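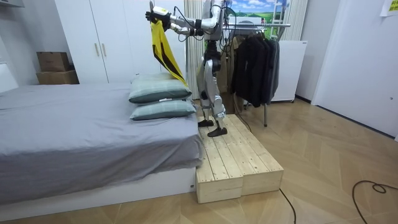 Cornstead Robotics Club - Frequently Asked Questions

Last updated Dec 12, 2019. Quick answers, more when we get time.

Who can join?
Anyone in grades 9 and up. No experience needed. If you can hold a screwdriver and show up, you're in.

When do you meet?
Tuesdays after school until 6. Build room first, then whoever is on the humanoid team goes over to the bedroom set. No open sessions during finals.

What is the team working on this year?
Household tasks. Right now it's clothes: pick up a shirt, hold it up over the bed, lay it flat, fold it. Folding is the hard part. Fabric never lands the same way twice so you can't just play back the same moves.

Is this for a competition?
Yes, the Drarnard Challenge, home tasks division. Regional is in Castine in February. 13 teams signed up so far. Each team gets 8 minutes on the floor including setup, so practice your setup.

Do I have to know how to code?
No. Coders, builders, people who do the notebook, people who reset the bed between runs. Arwel Edwards teaches a beginner Python night if you want to learn, ask him for the dates.

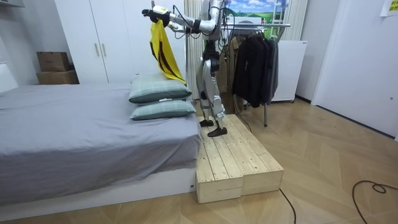 Why start with a shirt and not a towel?
We did towels last year. Shirts have sleeves and a neck hole, more ways to go wrong, and the judges score them higher. Slippery fabric is worse than cotton, be warned.

What are the wooden boxes for?
Height. Standing on the floor the arms come in too low for the bed. Push the two boxes tight together before every run and check for screws sticking up. Please dont sit on them.

Can I drive the robot on my first day?
No. Safety talk with Trudy Goodwin first, then you watch two sessions, then you get a turn with somebody next to you. Hair tied back, no hoodie strings, stay out of arm's reach when the power is on.

What does it cost?
$13 a semester, covers the T-shirt and snacks. Can't pay? Tell Trudy, it's fine.

What should I bring?
Laptop if you have one, closed shoes, water bottle. Old clothes in any size also welcome, we go thru a lot of them. Wash them first please!!

What is Vương?
The name of our folding code. Every branch gets named by whoever starts it. If you break it, roll back and write down what you did in the notebook.

Can parents come watch?
Sure, just sign in at the front office. Stay behind the tape and keep off the cables on the floor.

How do I sign up?
Form is outside the build room. Fill out both sides, get a parent signature, and hand it to Arwel or Trudy. Forms for the Castine trip are seperate and due before winter break.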